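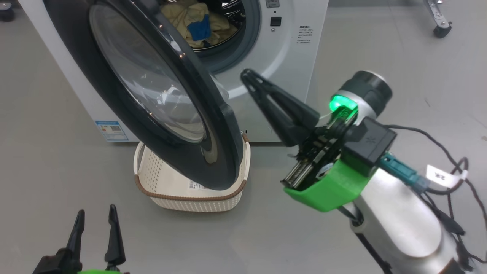
1. Why we chose the laundry

When our group was asked to find out whether machines can do household chores yet, most of us wanted to start with something showy like cooking. We settled on the washing, partly because everybody in the group does it (some of us more often than others!) and partly because it sounds so easy until you try to write it down as instructions. Our first draft of "empty the machine" was one line long. The version we handed in with our September plan filled most of a page.

2. What makes it hard

The washing machine itself is the helpful part. It stays where it is put, and a front-loading door always swings the same way round. Clothes are another matter altogether. A towel has no fixed shape, a sleeve will wrap itself round anything, and with two fingers on each hand there is no scooping up an armful as you or I would. The open door also gets in the way, as it takes up a good deal of the space an arm would like to use, and the basket has to go somewhere underneath or beside it.

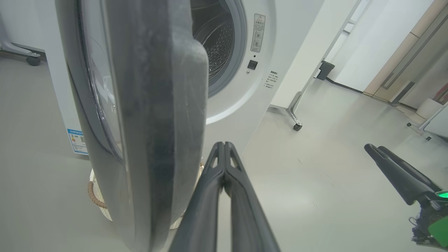
We also had to agree what counts as finished. A drum with one sock left at the back is not an empty drum, and finding that sock means getting a good look past the door ring and right inside, which we all do at home by bending down and feeling about with one hand.

3. What we think so far

Our planning sheet, which we called Soltevon, allows for 200 attempts at unloading, with 35 set aside for small items only. We would dearly have liked 3000, but there is a limit to anybody's patience with socks.

Our own feeling is that a machine can be given a share of the laundry, so long as a person is near by to sort out the tangles. Folding is a harder question and we have left it for the second report, together with ironing, which none of us enjoys either.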